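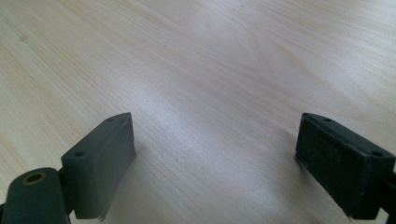

Page 16 of 70

Re: Draft handling rules for hand-held grippers, revision 4

trurker_bench wrote:
Read the June draft twice. Section 3 wants the pads looked at before every session and the gripper pulled from use at "any visible fraying". Any? By that wording every unit on my shelf is scrap. Who writes these things, and have they ever held one?

pasichnyk_h wrote:
I wrote section 3, and yes, most days. A loose bit of pad at the bottom corner is where the peeling starts. We lost 315 recordings at Nondine over one flap that folded under the finger. Halyna

trurker_bench wrote:
Sorry about your recordings, but one bad flap isn't a standard. Give me a length. If I can measure it I'll follow it. If it's down to whoever is on shift, you'll get one answer on Sunday and another the day after.
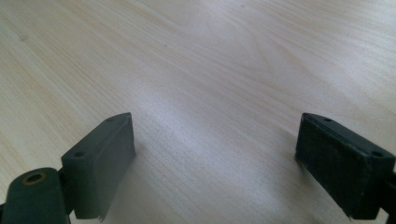
And another thing - the draft says "matching pads" and never says matching in what. Colour? Thickness? Grip? One side smooth and grey, the other dark and fuzzy, is that a fail or isn't it? I'd want to see figures before I threw a pair away.

stukier_fan wrote:
Fail, I'd have thought. Two surfaces, two amounts of grip, and whatever you pick up will twist.

oldmill wrote:
"I'd have thought" is how we got this draft. Has anyone tested it? I ran 4,000 picks on odd pads and didn't see any twisting I could pin on them. Soft items mostly, I'll admit.

pasichnyk_h wrote:
Soft items would hide it. Try a smooth tin. I'll grant that "matching" is badly worded and I'd take "same material, same thickness" if someone proposes it properly.

oldmill wrote:
Fine, proposed. Now section 5, the clear table rule. It says nothing on the surface before you start, and then it's silent on glare. A pale, shiny patch of table bothers my tracking far more than a crumb does.

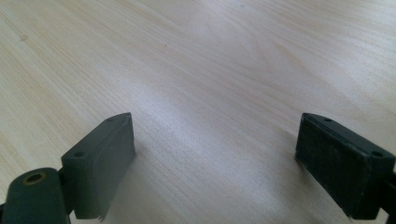 I'd put lighting first and crumbs a long way down. The Papadopoulos checklist at least has a line for reflections, even if the rest of it is padding.

trurker_bench wrote:
Agreed on glare, which worries me. Still no to "any visible fraying". Put a number in or take it out.

pasichnyk_h wrote:
Send me a number, then, with how you got it. Revision 5 is open for comments.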